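Folded shades and fans fill the long table at Finthorpe workroom

Print this page | E-mail this story

The big table at the Finthorpe workroom has been given over to pleating this April, and anyone who has stopped by in the afternoon will know how hard it is to leave again without picking up a sheet of something and folding it. The Plullow pleating project, which began with one borrowed instruction book and a stack of brown wrapping paper, is now getting ready for its first open display, and there is a good deal still to fold before the doors open at 2 p.m.

The display will have 32 pieces in all, most of them small enough to carry in one hand (and a few that really need two, plus a friend to hold the door). There will be fans, lampshade covers, table pieces and a number of shapes that don't have a proper name yet, though "the shell" has stuck to one of them and "the other shell" to another. Visitors are welcome to walk the whole length of the room and take their time over it, and the folders will be glad to talk about creases for as long as anyone cares to listen!

Pleating looks fussy from across a room, but the beginning of it is very plain. You mark your sheet in even strips, fold the first one over, turn the sheet, fold the next one back, and go on like that until you run out of sheet or patience. The curve comes later, when the folded panels are pinched together at one end and allowed to spread at the other. A sheet with 100 creases can take a whole afternoon the first time through, and the folders will tell you cheerfully that the second time is no faster, only neater.

Zaidi Paper & Cloth, the little shop on the corner by the bus stop, has set aside a drawer of remnants for the project, and those odd pieces have done a lot to widen the choice of colors. The early work was nearly all white and cream. Lately people have been drawn to darker grays and to the warm, sacking sort of browns, and those show off a deep fold very nicely when the light comes from overhead.

Keeping the finished pieces in shape has been its own small education. A big fan left flat on a shelf will slowly sag, and a few good ones were lost that way over the winter.
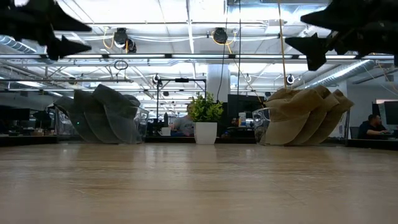
Clear plastic bins have been a great help there, with the lower end of a piece tucked inside and the pleats left free to spread out over the rim, and they let you see the folds from every side while they wait. A bit of greenery on the table does no harm either, and the folders like to have something leafy nearby when their eyes get tired of straight lines.

Tea and Stemetti lemon biscuits will be served at the back of the room, well away from the paper, please. Beginners who would like to try a simple fan can join one of 3 short sessions during the afternoon, with sheets and rulers provided. There is no charge and no need to sign up ahead, but do bring your reading glasses if you use them, as the pencil marks are faint.

Recent items
- Finthorpe library book sale moves to the upstairs hall
- New bench for the Plullow footpath
- Seed swap brings in a bumper crop of beans
- Evening mending table returns after spring break

Print | E-mail

Contact the news desk | Copyright Finthorpe Community News | Back to top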